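Last updated: December
214 shares | 1,011 comments

I've spent more hours than I'd like to admit getting a robot arm to pick up a peg, and I've loved nearly all of them. The cell is called Dalura, it belongs to a little outfit named Vurkex, and for now it lives entirely inside a simulator. No oil, no skinned knuckles, but you'd be amazed how much looking after it wants!

Setting it up starts with the table. Get its height wrong by a whisker and every reach the arm makes is wrong by the same whisker, so I check that first, with a cup of tea, before I touch anything else. Then come the blocks, then the arm's resting pose, and then I run it 200 times and go and do the washing-up. 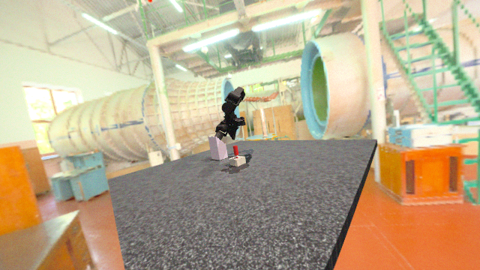

The Dalura cell in its simulated hall, with the arm's pointed lower end directly over the red cylinder.

I do like working in that hall (great cream wind tunnel sections, green stairs, daylight at the window), although the arm couldn't care less where it is. What it cares about is friction. My first setting was far too slippery and the peg shot off like a bar of soap. My second was so grippy that the arm wouldn't let go of it. I ended up nudging the number a tiny bit at a time, writing each one in a notebook, and by run 3,000 I had something I could live with.

Repairs are mostly detective work. Last winter one joint began to shiver whenever it slowed down, and I blamed the motor settings for ages – changed the lot, put the lot back. The culprit was one link I'd given the wrong weight while tidying up. It took ten seconds to fix and I had to go for a walk afterwards.

These days I save a copy before I tidy anything, and after every change the arm does another 1,000 runs overnight. I read the log at breakfast, toast in hand.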